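Two months with the Hilico hand covers

April 22, 2026

I've been running a pair of five-finger hands on the bench since February, and the part I get the most email about is the covers. These are my notes on the Hilico knit set, bought at full price from Van Acker. The test task is a kids' triangle puzzle, flat pieces in a triangular tray, worked with both hands.

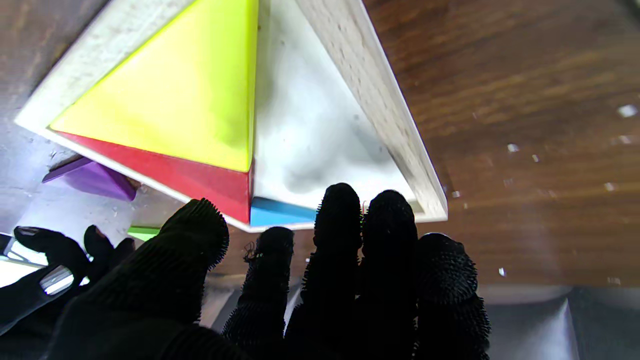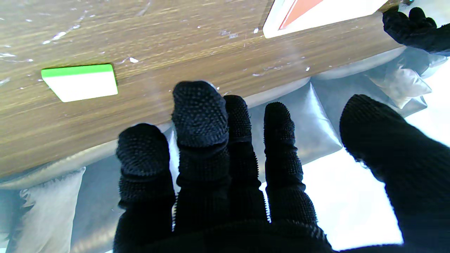 *Wrist camera views, puzzle bench. The tray with the yellow, white and red pieces is in the first one; the green and white tile is in the second.*

## What you get

The set is a left and a right glove in black knit, with raised rubbery dots on the fingertips. Fit on my hands was tight at the thumb and fine everywhere else. Putting one on takes a few minutes the first time. Start with the thumb and roll the rest down, or you will end up with a twisted seam across the palm.

The Monier covers I used before were smooth molded skins. They wiped clean easily but slid on anything glossy, and a flat puzzle piece on a laminate table is a bad case for them.

## Grip

I logged 2,000 pick attempts with the Monier skins and 2,000 with the Hilico set, 4,000 in all, same pieces and same controller gains. Failed picks with the knit came to 237. I don't have a clean number for the Monier run – the logger was dropping entries early on and I only caught it near the end – so take the comparison as an impression. Mine is that edge picks got noticeably better and picks from the middle of a piece didn't change.

Dragging a piece to the table edge and pinching it there works well with the dots. Lifting a piece back out of the tray is still hit or miss. The rim leaves very little room for a thumb that wide.

## Wear

The knit fuzzes. Fine fibers stand up along the sides of the fingers, and they show in the wrist camera as a soft outline. My segmentation model needed retraining before it would put the finger boundary in the right place. Budget an afternoon for that if you use anything learned on the wrist view.

The fabric also picks up lint. I go over it with tape before a long run. Washing is by hand only, and drying takes overnight, so a second set is worth having.

## Sensors

I run Sukel touch pads under the fingertips. The knit adds enough thickness to shift the zero, and the offset moves again every time the glove is reseated. Re-zero after each change. Light contacts read low even then, and I raised the gain on the two smallest fingers to compensate.

I've ordered another set in the same size. Still to test: the thin cards, which the Monier skins could not lift at all.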